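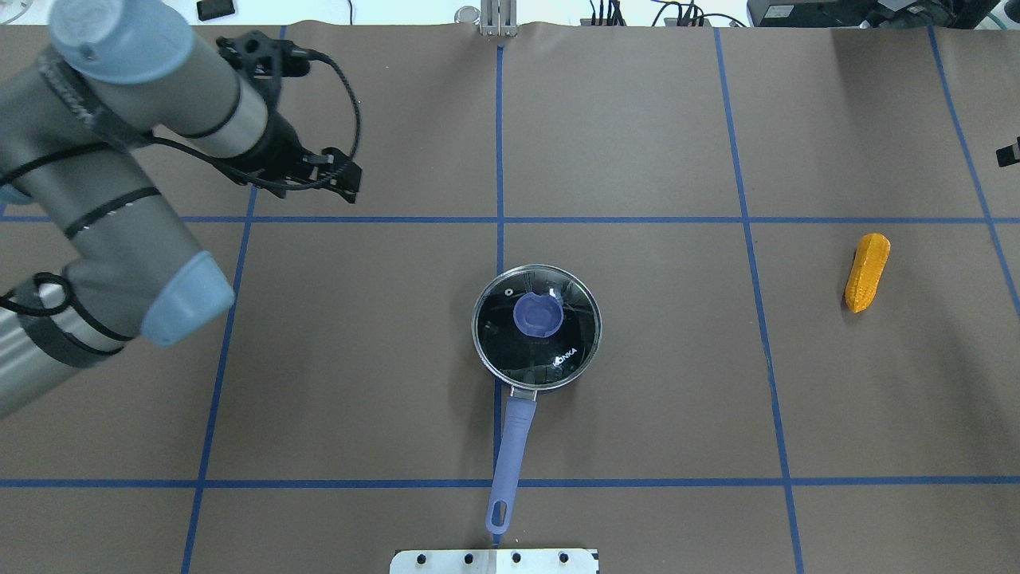 Clakville, September

I have strong feelings about saucepan lids, and at my age I've decided to stop keeping them to myself. A pan should come with a glass lid. I don't care how pretty the enamel one is.

My first apartment had a set with solid metal lids, a gift from my aunt, and I must have let the rice boil over every week for 5 years. You lift the lid to check, the steam gets out, you put it back, you worry, you lift it again. My friend Elif Naz says I should just trust the timer. Well, I've met my timer!

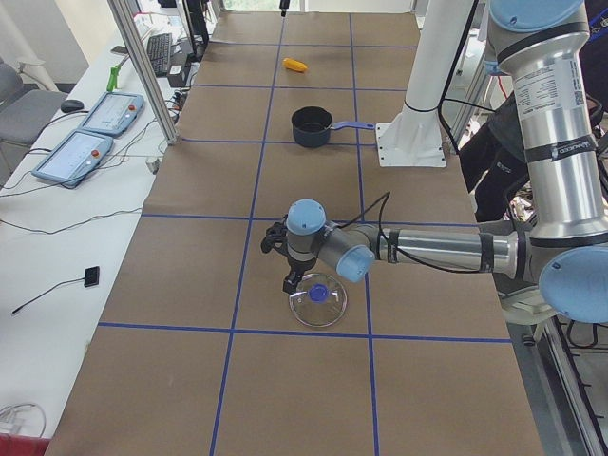
Lids also need somewhere to go once they're off the pan, and most kitchens (mine included) give them no thought at all. I've owned 6 different racks and hated every one. What I do now is lay the lid flat on the counter, knob up, like the clear one with the blue knob that's sitting apart from its black saucepan. It takes up room, sure, but I can find it again - and a colored knob helps more than you'd think on a messy evening.
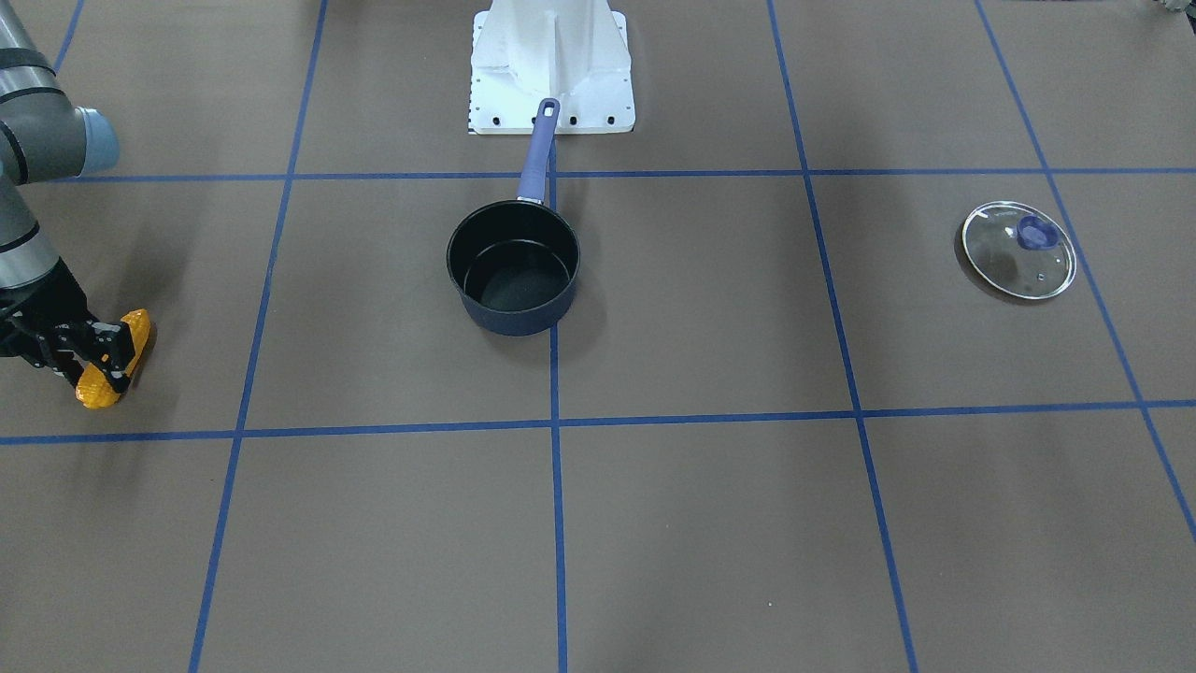 My neighbor Kadir stacks his lids upside down inside the pans and swears it saves a whole shelf. Maybe it does. I tried it for a month and spent the whole time unstacking things to get at the little pan, the one I use for oatmeal and soup and pretty much everything else. So mine stay out, and if company's coming I push them over by the toaster.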